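About the Escobedo Register

The Escobedo Register is an independent body for the study of lives in sport. It researches, writes and publishes biographies of athletes, coaches and officials who competed before the age of television and whose careers have gone largely unrecorded. Its offices and reading room are in Zusthorpe.

The Register began as a card index kept by Rochelle Haverford, a retired schoolteacher, who had gathered newspaper cuttings on women cyclists and motor racers over many years. The index held 73 names when it passed to the present body. It has since been widened to cover athletics, rowing, boxing, swimming and football, and is open to men and women of any nationality.

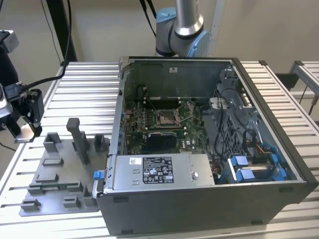 Open desktop tower on the worktable

Our work

Each entry in the Register is prepared by a named researcher and read by a second before publication. Entries give dates and places of birth and death, a record of results, an account of the subject's life outside sport and a full list of sources. Where sources disagree, both versions are printed. Family stories are welcome and are marked as such.

The Register also publishes the Plirkildale Papers, a series of longer studies. There are 21 titles in print. The most recent, by Irfan Sandhu, concerns river swimming clubs and the licensing of public races. 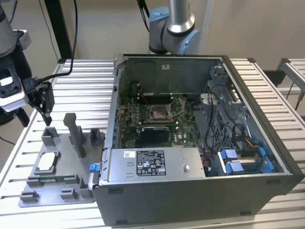
Gripper and opened computer at the slatted worktable

Research and editorial staff

Iveta Kopecký is Director and General Editor. Latrice Nguyen-Tran is Head of Research and is responsible for athletics and cycling. Wendell Kincaid looks after the reading room and answers enquiries from families.

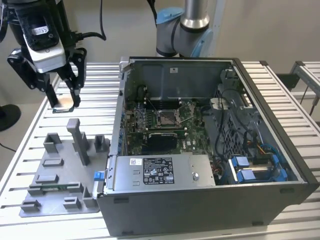
A biography is often begun with one part of the life missing. The results may be complete and the war years blank, or the reverse. The record then resembles the desktop tower shown on this page, whose motherboard is in full view while the processor socket stands empty. It is the policy of the Register to publish such entries with the gap clearly stated, and to revise them when new papers come to light. At present 50 entries carry a notice of this kind.

Using the Register

Readers may consult the card index and the cuttings files by appointment, from 10 am to 4 pm. Copies can be supplied for private study.

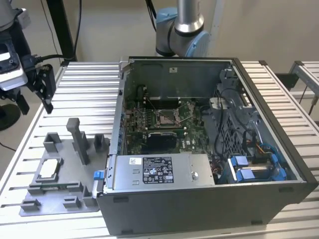
Requests for copies should give the subject's full name, any married or racing names, and the sport concerned. Replies are normally sent within 27 days. Original letters and albums should not be posted to us without prior agreement.

Support

The Register receives a yearly grant from the Deduson Trust, which takes no part in the choice of subjects. Corrections to published entries may be sent to the General Editor at any time and are acknowledged by name in the next revision.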